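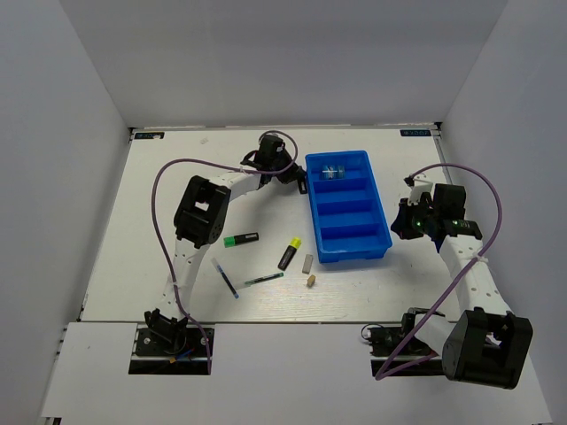

Sorting at Hennessy

The packing room at our Hennessy building fills stationery sets for schools and offices, and until this spring every set was sorted by hand. One person stood at a bench, picked through a mixed pile and dropped each piece into its place in a divided tray. On a full shift that came to 660 trays. Since March, part of that work has gone to a two-arm cell supplied by Zodow. The left arm does most of the reaching, and the tray it works with is the same kind we use on the hand benches, blue plastic with four compartments in a row. Pens, highlighters and an eraser lie loose on the table beside it, much as they would at any other station. We asked for that on purpose. We did not want a feeder that needs everything lined up first, as somebody would have had to do the lining up.

The question we heard most before the cell arrived was about jobs. The packing room had 20 people on its list in March and has 20 now. What changed is who stands where. Nobody is assigned to hand sorting for a whole shift anymore. The hand benches are still open, and people rotate through them for no longer than 2 hours at a stretch. The rest of the time goes to checking finished trays, packing the Brestetti orders (these have a printed insert and still need hands) and looking after the cell.

Looking after the cell is now a job of its own. Right now 3 people are trained for it on each shift, and the pay step that goes with the training took effect the same month. The work is mostly clearing a stop, putting dropped pieces back on the table and changing trays. The trainees have also been keeping a log of every stop, and that log has been more useful to Zodow than anything the machine records by itself.

The cell is slower than a practiced sorter. That was known when we ordered it, and the line rate was set with that in mind. Slim pens have given it more trouble than markers or highlighters. Erasers are easier, although one that lands close against the side of a tray may need a second try. If you are on the checking bench, please keep noting which item was missed and not only that a tray was short.

A few people asked for a look at the table from the checking bench side, with both arms over it.
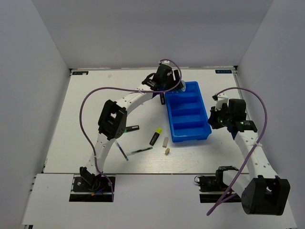
What comes next

The Skalik line will stay fully manual through November. After that we will decide on a second cell, and the packing room will see the stop log and the checking numbers before the decision is made. Anyone who wants the cell training should put their name on the sheet by the time clock. You do not need any background in machines. Wrist and shoulder complaints from the hand benches should still go to your shift lead the day they start – the shorter rotations do not replace that.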